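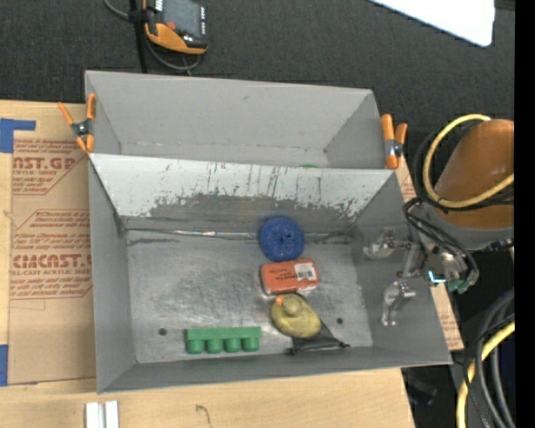
Odds and Ends, Udcombe Toy and Household Swap

The fall swap at the Mohammed Hall in Udcombe took in 2,835 items between September and the closing day. Most were clothes and books, and those went out on the racks and shelves as usual. The small stuff was sorted at the tables into gray bins. This page covers the small stuff.

Captions are by bin. Click a picture to see it larger.

Bin 18. Yellow rubber duck, orange-red package with a barcode-like label, green plastic block, something round and deep blue with a rough surface, and a black mesh-like piece. Mixed lot, priced together.

The duck. Dull yellow with a small orange beak. Bath toys go on the children's table, 60 cents each or two for a dollar.

The green block. A straight bar with four short cylinders in a row along one side. If you know what set it belongs to, send us a note through the contact page and we will put it with the right box.

The bins. They are scratched and scuffed on the inside but they still hold up. Spring clamps at the sides, orange and metal. We have 72 bins in storage and can lend some to other swaps in the area.

Anything left in the mixed lots after closing went to the Julivano thrift store on the main road. Packages with a label were set aside and listed separately on the Fovent board, where they stay up until claimed.

Drop-off for the spring swap opens after the holidays. Please bag small parts together and write on the bag what they are.

Page updated November 8, 2023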